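October 14, 2019. Dreden line notes, week 4.

Management's sheet says the Hirnen cell handled 153 pieces on Friday. It leaves out the 28 somebody had to set straight by hand. Same people as in June, same shift, only now they stand and watch, then jump in when it stalls. They say that's more tiring than doing the job, and I believe them.

Furnival promised the hand grippers would make teaching new tasks easy. Maybe. Wrists were sore by lunch on the table work. Need to ask Drasstead how long their people go between breaks. 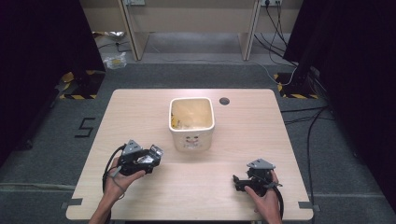 Does the cell save us any labor yet? So far it has moved the labor to checking and fixing, and those hours go down as maintenance.

Want 14 more shifts logged, with the fixes counted, before anyone touches the staffing plan.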